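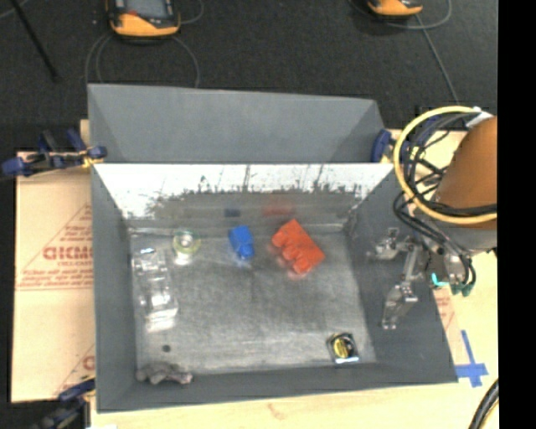

Cajón gris abierto, sobre una mesa de madera clara, con un pequeño objeto azul en el fondo.

9 de diciembre de 2020
Por Renata Jabłońska
Tiempo de lectura: 4 minutos
Imprimir | Enviar por correo electrónico

Sobre la conservación de los papeles domésticos

En el mes de abril quedó bajo mi responsabilidad la documentación de la casa familiar de Wolde. Se trataba de un conjunto de facturas, correspondencia, escrituras, recetas de cocina y cuadernos escolares reunido a lo largo de casi 50 años por tres generaciones que no compartían un criterio común. La presente entrada expone el procedimiento seguido para su ordenación, con la esperanza de que resulte de utilidad a quienes deban afrontar una tarea semejante.

Conviene señalar, en primer término, que un archivo doméstico se rige por principios distintos de los de una oficina. En la oficina, el documento se conserva mientras subsiste una obligación. En la vivienda coexisten el recibo que acredita un pago, la carta que no acredita nada y el folleto de instrucciones de un electrodoméstico retirado hace tiempo. Los tres suelen hallarse en el mismo sobre.

De la fase previa

Antes de clasificar documento alguno se procedió a reunirlos todos en una única estancia. Esta operación ocupó dos tardes completas. Aparecieron papeles en el aparador, en una maleta, detrás de los manteles y en el interior de una enciclopedia a la que faltaba el tomo de la letra M. Se anotó en cada lote el lugar de procedencia, precaución que me fue recomendada por el señor Getachew Beyene, archivero jubilado y antiguo vecino de la familia. La recomendación se reveló acertada: los documentos de la maleta correspondían en su totalidad a mi abuela, dato que no constaba en ninguno de ellos.

Durante esta fase se retiraron grapas, clips y gomas elásticas. Las gomas envejecidas se adhieren al papel y deben desprenderse con una espátula fina, sin tirar. Las grapas oxidadas se abren por el reverso. El material metálico extraído se depositó en un recipiente aparte y se desechó al término de cada jornada.

De la numeración

Se asignó a cada pieza un número correlativo a lápiz blando, en el ángulo inferior derecho del reverso. El recuento final ascendió a 3604 piezas, cifra superior a cualquiera de las previsiones formuladas por la familia. La señora Hannelore Eichhorn, con quien mantuve correspondencia sobre este particular, se mostró contraria a la numeración individual y partidaria de numerar únicamente las carpetas. Respeto su parecer, que comparten muchas personas con mayor experiencia que la mía. En nuestro caso, sin embargo, existían varios herederos con derecho a consultar los papeles, y la numeración individual ha evitado ya dos discusiones.

De la clasificación

El cuadro definitivo consta de cinco series: propiedad y suministros, correspondencia, estudios, salud y varios. Se intentó suprimir la última, sin éxito. En ella figuran actualmente un horario de trenes, la garantía de un reloj y un poema mecanografiado de autor desconocido dedicado a una bicicleta.

La correspondencia merece mención separada. Se contabilizaron 235 cartas, de las cuales una parte considerable carecía de fecha. Se optó por ordenarlas según el remitente y, dentro de cada remitente, según el papel empleado. Mi tío abuelo adquiría sus blocs en la papelería Lorkgate y cambiaba de modelo con cierta regularidad, circunstancia que ha permitido establecer una secuencia razonable. Su caligrafía, en cambio, permanece idéntica desde la primera carta hasta la última.

De los soportes

Las carpetas de plástico fueron sustituidas en su totalidad por carpetas de papel sin ácido. Las cajas, de cartón rígido, se adquirieron a Dristar, cuyo servicio fue correcto, aunque el segundo pedido llegó con tapas de otra medida y hubo de ser devuelto. Las etiquetas se escribieron a mano. El señor Wafula Mugo me advirtió del escaso rendimiento de las etiquetas adhesivas en habitaciones sin calefacción, y he preferido coserlas con hilo de algodón al cordel de cierre.

Las cajas reposan en el dormitorio interior, en estantes separados de la pared exterior. Se ha descartado el desván por sus oscilaciones de temperatura y el sótano por su humedad.

Del expurgo

Se eliminaron los extractos duplicados, los sobres sin anotaciones y la publicidad. No se eliminó ningún papel manuscrito. Reconozco que este criterio admite objeciones, en particular respecto de las listas de la compra. Mi primo Tekle Birhane solicitó formalmente su destrucción; transcurridas unas semanas, pidió copia de una de ellas, en la que nuestra abuela había apuntado al margen las proporciones de su pan de especias.

Cuestiones pendientes

Queda por resolver la situación de los cuadernos escolares, cuya tinta violeta se transfiere a la página opuesta. He intercalado provisionalmente hojas de papel de seda y agradeceré toda indicación fundada al respecto. Queda asimismo pendiente el traslado a Usteo de los planos de la finca, que exceden las dimensiones de las cajas y continúan enrollados en un tubo de cartón, sobre el armario.

El inventario completo se encuentra a disposición de los miembros de la familia, previa petición por escrito.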